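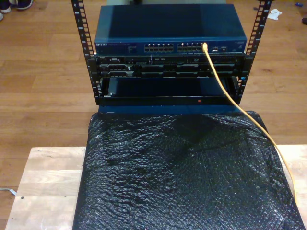 The cabling task at the Uvia laboratory, with a yellow Ethernet cable connected to the network switch.

Uvia has released a new version of Kavavano, its planning and control software for two-armed robots. The October release adds a module for handling cables and connectors, a kind of work that has remained difficult to automate in server rooms and equipment workshops.

The module, named Trirnitz, was developed over the past year by the institute's manipulation software group under the direction of Lorena Bustos. It combines a perception model that estimates the position and angle of a connector with a planner that decides which arm should hold it, and from which side.

Earlier versions of Kavavano treated a cable as a rigid object once it had been grasped. The planner therefore gave little attention to the length of cable trailing behind the plug, and many planned motions had to be stopped when the cable pulled against nearby equipment. The new module keeps a running estimate of the cable's shape and updates the motion plan while the arm is moving.

“A connector is a small part attached to a long and uncooperative one,” Ms. Bustos said. “The software has to keep track of both, and it has to do so when one gripper is covering most of what the camera would like to see.”
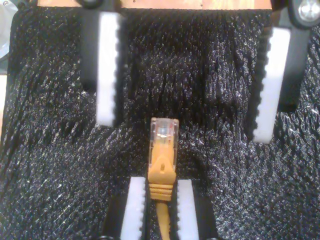
An Ethernet connector held between two gripper fingers, with a second pair of fingers open behind it.

The perception model was trained on 618 recorded demonstrations. A further 183 were set aside for testing and were not used at any stage of training. The group intends to publish the results of these tests together with a written account of the failures, which the software sorts by stage – grasp, transfer, alignment and insertion.

Control during insertion has also been revised. The module now runs its contact controller at 100 updates per second and can end an attempt, back away and plan a new approach without an operator's command. Operators may still pause either arm at any time from the main console.

The release includes Tokarz, a tool for replaying recorded sessions. It shows camera views, joint positions and planner decisions on a single timeline, and allows users to mark the point at which a plan departed from the motion carried out.

Current users of Kavavano may install the module through the regular update service. Configuration files written for the previous version must be converted before use, and a conversion script is supplied with the release.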